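The first thing you notice at the Tenley workshop is the kettle, which is older than most of the people who use it, and the second is how patient everybody has become. I had come up on the slow train one wet morning in October, expecting (I suppose) something out of a car factory, and I spent a very happy day watching a robot learn to play with toy blocks.

The method is called Stendum, and the idea is a homely one. You show the robot a job a few times, let it have a go, and then, instead of correcting every wobble, you correct only the moments when the machine itself reports that it is unsure. Everything else it is left to muddle through, much as you might leave a child with a jigsaw and keep half an ear open from the kitchen. 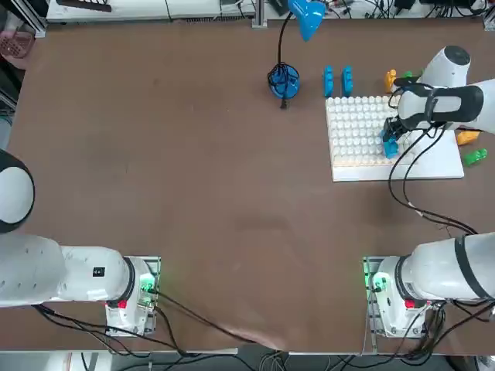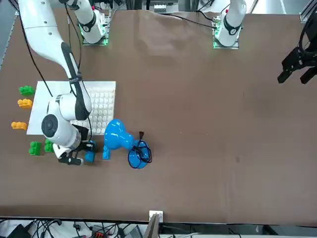 Two arms, a brown table and a scatter of coloured blocks.

What surprised the team was how seldom they were needed. Over 2,802 attempts the robot asked for help 141 times, and most of those calls came early on. An older method, Balogh, wanted a person's attention for the whole of every session, and you can imagine how the tea went cold! The new one asks for 30 demonstrations to begin with, though they have tried it with 16 and were rather pleased with what they got.

There is plenty still to sort out, and they were cheerful about telling me so. Blocks that lean against one another remain a nuisance, and next they want to try softer things, socks perhaps, or a tea towel.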